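Sukbridge Community Help > Storage and Shelving
Storing shaped plastic trays on a two-level shelf
Asked Mar 11, 2023 – viewed 2,140 times

Bohdan Pasichnyk

I am reorganizing a run of yellow shelving with two usable levels. The upper level takes black plastic trays with a raised rim, long and rounded, shaped something like a shoe insole. The lower level takes the small stuff. The board is 400 mm deep and I can't go deeper without blocking the aisle.

Current arrangement is one layer, trays side by side with a gap between them:

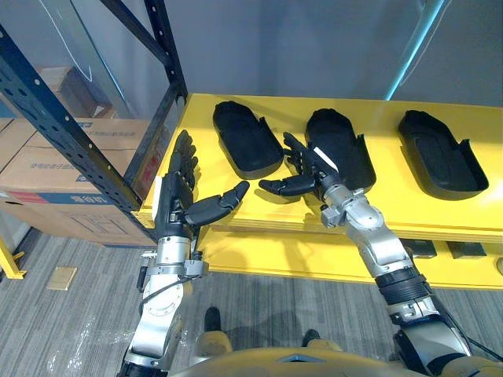 Upper level, trays spaced out in a single layer.

The spacing makes each tray easy to pick up, but it uses a lot of board. I tried nesting them in February. Two nest acceptably. With three or more, the small notch on the side catches on the rim of the tray below and the stack leans. The trays are not all one size either, which makes the lean worse.

What I need to know:

1. Is there a way to stack these that doesn't put load on the notch?
2. If not, is it better to stand them on end in a divider?
3. Should the small boxes stay under the trays or go somewhere else?

I have also been looking at a Goltent divider rack. The slots are listed as adjustable, but the product page does not give the minimum width. If anyone has one, please measure it.

Before anyone asks about fixings, I would like to avoid drilling the boards. Anything added to the shelf has to clamp or sit loose. I have socket head screws and a set of hex keys, so assembling a rack is no problem.
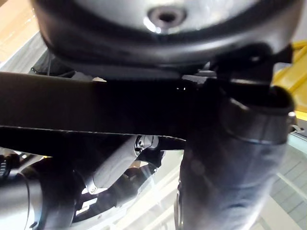

Close-up, socket head screw with a hex recess.

shelfpin_ohio

Stand them up. Done it with seed trays for years, works fine. Any wire rack will do.

M. Skiltby

Standing on end will work, but not in any wire rack. A tray with a curved underside has very little flat contact at the toe. In a plain wire rack it rolls until the rim hits the wire and stays there at an angle, and the next tray ends up resting on it. Use a slot with a solid back and a shallow lip at the front.

To find the slot width, hold one of the larger trays upright and measure from the rim to the deepest point of the underside. Include any molded ridges or raised panel on the bottom – those are what rub when the slot is cut too tight.

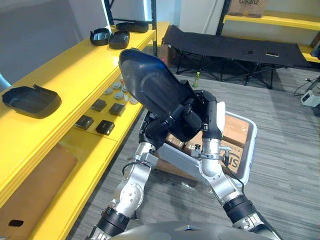
Add 4 mm to that measurement and use the same slot for the smaller trays. They will sit a bit loose, but mixed slot widths are a nuisance the first time someone puts a tray back in the wrong place.

On the stacking question, I would drop it. You can get past the notch by turning every second tray end for end, but then the rims cross instead of nesting and you gain almost no height. A sheet of thin foam between trays also works and is slow to handle.

For the lower level, keep the small boxes in rows with the round caps behind them, grouped by type. Put loose bits in a shallow lidded container or they end up against the back edge. Cardboard boxes can stay in a floor bin. I would not put them on the shelf at all, given the depth.

I can't help with the Goltent rack. I use an Obi bracket and a cut board, no drilling, held by a clamp under the front edge. Check the clamp opening against your board thickness first. Yours looks thick.

Bohdan Pasichnyk

Thanks. I will go with the solid-back slots and leave the lower level in rows. The alternating stack I had already tried, with the result you describe.

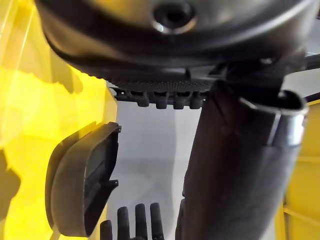

Photo: B. Pasichnyk, posted to Sukbridge Community Help

I made a test divider from scrap with three slots, each 200 mm high. It holds the larger trays upright. The smaller ones lean toward the front lip but stay in. I will cut the next one lower so the toe end is easier to grab. Still interested in the Goltent minimum slot width if someone has it.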